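Workshop tips: making room for the robot (and keeping your own habits tidy)

When we first had a robot at the bench at Stukden I was asked to write up the sort of tips I used to do for glue pots and chisel racks, and I must admit I put it off for weeks. We are a joinery and fittings shop, 38 of us with the Sunday crew, and most of us had never worked beside anything cleverer than a thicknesser. Still, we have rubbed along with it since March, and a few of these may save you some bother.

Rehearse on the screen before you touch the timber. Ratree Jitpraphai, who used to fit handles all day long and now plans the robot's jobs, tries every new one in simulation first, with doors, cabinet fronts and whatever else might be lying about. She reckons she has run over 2,065 tries that way and not one of them has cost us a door. Do have a look over her shoulder if you get the chance, it's lovely to watch!

Give every hand tool a home. A person will step round a hammer without thinking, but a job that was planned on a clear surface may well go wrong on a cluttered one. We painted outlines on the boards by the door (two coats, or it scuffs off in no time) and the old arguments over who had the mallet have nearly stopped.

Tell Ratree about the awkward bits. Lever handles, raised mouldings, small flat things that are a nuisance to pick up: if your own fingers find it fiddly, say so before the job is planned. Traian Căpraru has hung doors for 19 years and I think he was a little hurt at first, poor man, until he found that half of what went into the handle job came from him. He now spends his mornings on the hanging and the finishing, which he likes, and his shoulder is thanking him for it.

Keep one manual day a week. Ours is Sunday, when it's quiet. It keeps your hand in, and the younger ones get to learn a proper hinge recess, with time for a second cup of tea.

Write it in the book. Anything odd, however small, goes in the red book by the kettle with your initials and the time. Please don't just tell whoever is passing (I am the worst for this, I know).

Wipe down with a dry cloth at the end of the shift, and leave the polish in the cupboard until the morning.
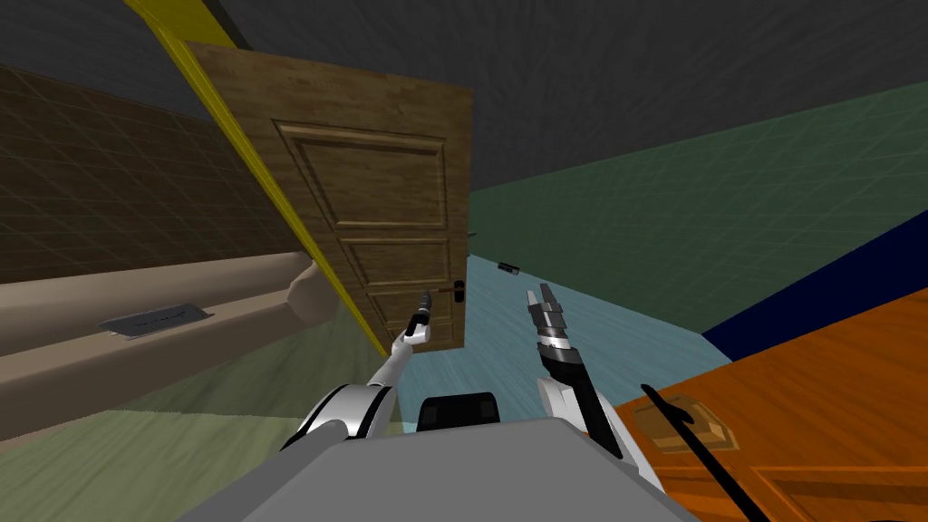
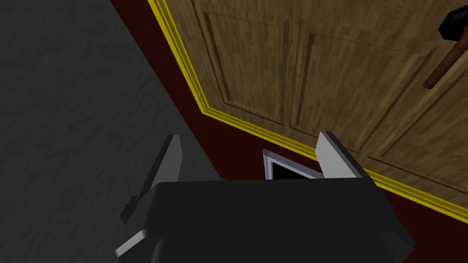
Two views from Ratree's simulation: the door with its black lever handle, then a small flat object by the cabinet front.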